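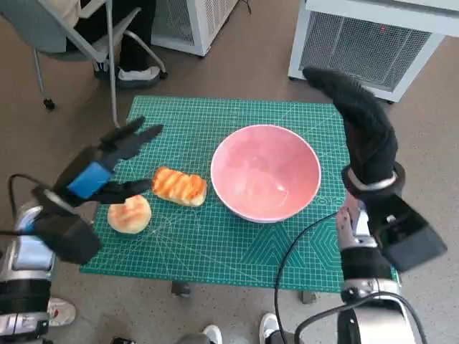 Clustdale Workroom, Bread Table and Surrounding Area
Inspection checklist with comments
Date: 11 July 2024
Checked by: Parveen Naqvi
Copy to: Zeeshan Gondal

Mark each line OK, FIX or N/A. Write the comment on the same line. Anything marked FIX stays on the list until a second person has signed it off.

1. Table and mat
1.1 Table stands level, does not rock. OK
1.2 Mat lies flat, corners down. OK. One corner was curling in March, mat turned over since then.
1.3 No knives or loose blades on the mat. OK
1.4 Mat wiped before the first item goes down. FIX. No initials on the wipe sheet. Shahzad Bajwa to put a new sheet up.

2. Bread and rolls
2.1 Display items are kept apart from anything people are going to eat. FIX. Lunch was left on the same shelf as the display box. Move lunch to the kitchen.
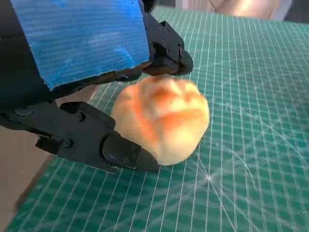
2.2 Surface check. Look over each item for cracks, flaking and soft spots before it goes back in the box. Go by the surface and ignore the color. The small roll with the pale underside has brown streaks and folds across its golden top, and those are not to be written up as damage. Write up crumbs, splits and anything sticky. OK
2.3 Box lid closes fully. OK

3. Bowl
3.1 Rim checked for chips with a fingertip, all the way round. OK
3.2 Bowl set down away from the table edge. OK
3.3 Spare bowl (Rumen, item 794) in the cupboard, wrapped. FIX. In the cupboard, not wrapped.

4. Seating, floor and walkways
4.1 Chairs do not block the way to the door. OK
4.2 Casters turn freely, no cracked wheels. OK
4.3 Walkway at least 300 cm long kept clear beside the shelving. OK
4.4 Anyone wearing a headset has clear space at arm's length. OK. Remind people to speak before walking up to someone with a headset on.
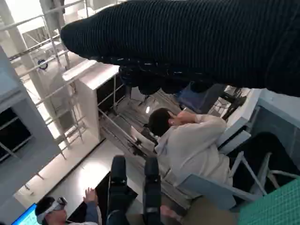 5. Cables and cabinets
5.1 Cables kept off the walkway. OK
5.2 Cables over the table have enough slack that they cannot pull the bowl. FIX. Recheck with the bowl in its usual spot.
5.3 Cabinet vents not covered. OK
5.4 Urnent extension lead, test label in date. OK. Next test in 6 months.

6. End of session
6.1 Rolls and bowl back in the box, mat left out. OK
6.2 Checklist filed in folder 16. OK

Comments on this checklist

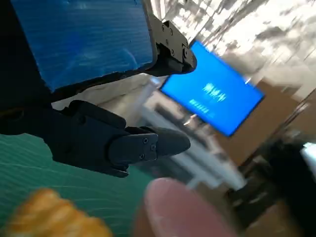 Caradog Pumphrey: On 1.2, please add a line about which side of the mat should be up. I have found it grid side down twice, and then the items don't go back in the same place. On 2.1, the kitchen shelf is full, so lunch will need a tub of its own.

Parveen Naqvi: Grid side up. I will add it as 1.5. Elba Farías is clearing the kitchen shelf.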